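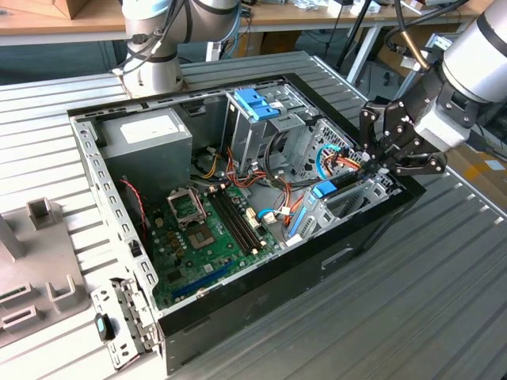
# Braluvico desktop teardown notes

Working notes for taking apart and sorting desktop towers at the Flistberg workshop. Kept by Monique Hoarau. Corrections to Mathis Bodin, please, and not by editing the parts table directly.

## What the folder covers

- `notes/` one text file per tower, named by intake number
- `parts.csv` every part that goes back on the shelf, 698 rows at the February count
- `labels/` print sheets for the Lacroix drawer cabinet

Laptops and all-in-ones are kept elsewhere, under Jistora.

## Order of work

1. Lay the tower on its side with the open side up. Leave the power supply in for now.
2. Take out loose brackets and put them in the tray marked with the intake number.
3. Processor out, bracket left open until the socket has been checked for bent pins. Fit a plastic cover afterwards if we have one.
4. Memory out. Push the latches at both ends before lifting.
5. Unplug data cables at the board end first, then at the drive.
6. Drives next. On cases with blue release tabs no screwdriver is needed, but the tabs get brittle, so press and don't lever.
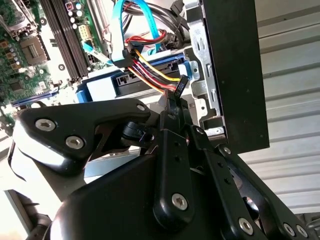 7. Power leads off the board. The wide multi-pin plug has a clip on one side and will not come if you only pull.
8. Power supply, then the board itself.

Fan leads are thin and easily torn. If one is damaged, write `fan_lead` in the faults column.

## Columns in parts.csv

| Column | Meaning |
|---|---|
| intake | number on the tower's sticker |
| part | short name from the list in `notes/names.txt` |
| grade | 1 good, 2 marked but usable, 3 spares only |
| faults | free text, blank if none |
| drawer | Lacroix drawer number |

## Known problems

- The first 100 rows have no grade. They were entered before we used one.
- "Cage" and "bay" are used for the same thing in older notes.
- Cables are weighed in bulk and don't get rows of their own.
- The drawer labels will need a new layout before we pass 3,000 parts. Mathis has a draft.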